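Looking after the Dastard hand-held grippers: frequently asked questions

Dokstead workshop, Parnelau building. Last revised in August.

Who is this page for?

Anyone who signs out a pair of Dastard grippers or works at the recording table. It covers setting up, cleaning, changing the finger pads and what to do when something goes wrong. It doesn't cover the software, which has its own page.

Where do I find the grippers?

In the cupboard, on the second shelf, stored in pairs. Each pair is numbered, and the number is on the inside of the handle. Please don't mix a left from one pair with a right from another. They are calibrated together and the offsets are saved under the pair number.

How do I set up before a session?

Wipe the table. Plug in both leads and wait for the steady light on each handle. Open and close each gripper fully, slowly, 11 times. The reading on the screen should go back to the same value each time you close. If it drifts by more than 2 mm, run the zero routine and try again.

Do the marker cubes need cleaning?

Yes, with a dry cloth. Don't use alcohol, as it lifts the print. If a face is scratched or a corner has started to peel, replace the whole cube. Spare cubes are in the drawer marked Teixeira, after the supplier. A new cube means a new calibration.

How often should the finger pads be changed?

Every 2000 closings, or sooner if they look shiny or the edges have begun to curl. The counter is on the status page. Reset it when you fit new pads, and write the pair number in the log.

How do I change them?

Switch off and unplug. Undo the small screw at the root of each finger and slide the pad forward. Clean the seat with a dry brush before the new pad goes in. Tighten until the screw stops and no further. The body is printed and the thread will strip if you lean on it.

One gripper feels stiffer than the other. Is it broken?

Probably not. Dust gets into the slide. Blow it out with the hand pump, then work the trigger a few times. If it still drags, take out the slide and put one drop of the dry lubricant on each rail. Grease is not suitable.

The tracking jumps when I bring the two grippers together. Why?

One cube is hiding the other from the camera. Turn your wrists slightly outwards so that each cube keeps a face in view. Glare can do the same thing, so check for a lamp shining straight onto a cube.

Can I leave the leads on the floor?

Only along the wall. Keep them out of the place where you stand.

What does the working position look like?

Stand close to the table and reach forward with both arms, so that the fingers meet over the middle.
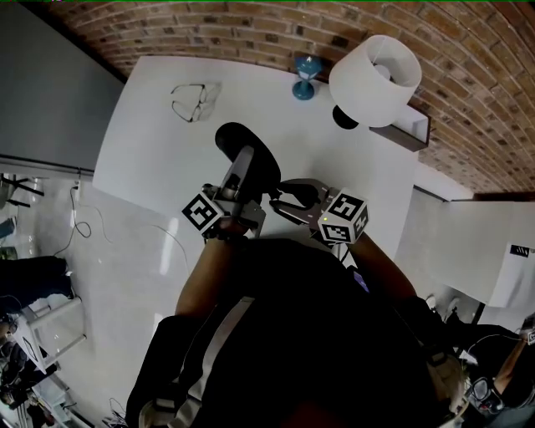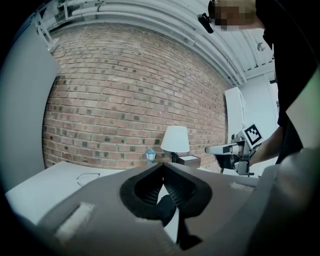
Who do I tell if something needs repair?

Put a red tag on the pair, leave it on the bottom shelf and add a line to the log. Repairs are usually done within 19 days. Don't glue anything yourself.

Comments

Maëlys Roussel: Could you add something about the trigger spring? I changed the pads on one pair and the fingers stopped closing all the way. The spring had slipped off its peg while I had the screw out. I had to take the side cover off to hook it back on, and after that the zero routine ran without trouble.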